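Review: Ramura plug-in socket tester
16/11/2025

Print this page | E-mail this page | 35 shares

The Ramura tester checks a 13 amp socket for missing earth, reversed live and neutral, and similar wiring faults. Our Pirnthorpe office used it on 133 outlets across two buildings.

Results are shown by three lamps and a printed key. The key is clear, although the lamps are difficult to read in bright daylight. The buzzer can be switched off - a welcome feature in occupied rooms. The casing withstood daily use from March onwards.

The tester does not measure earth resistance and cannot replace an inspection by a qualified electrician. It is recommended for first checks only. 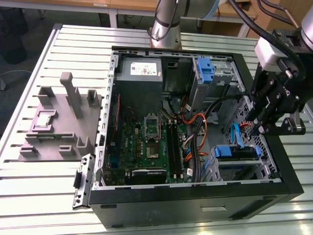 One reader in Nokness writes that the buzzer on theirs is too quiet for plant rooms, and that they have gone back to the older Bugti model for that reason.

Comments (1)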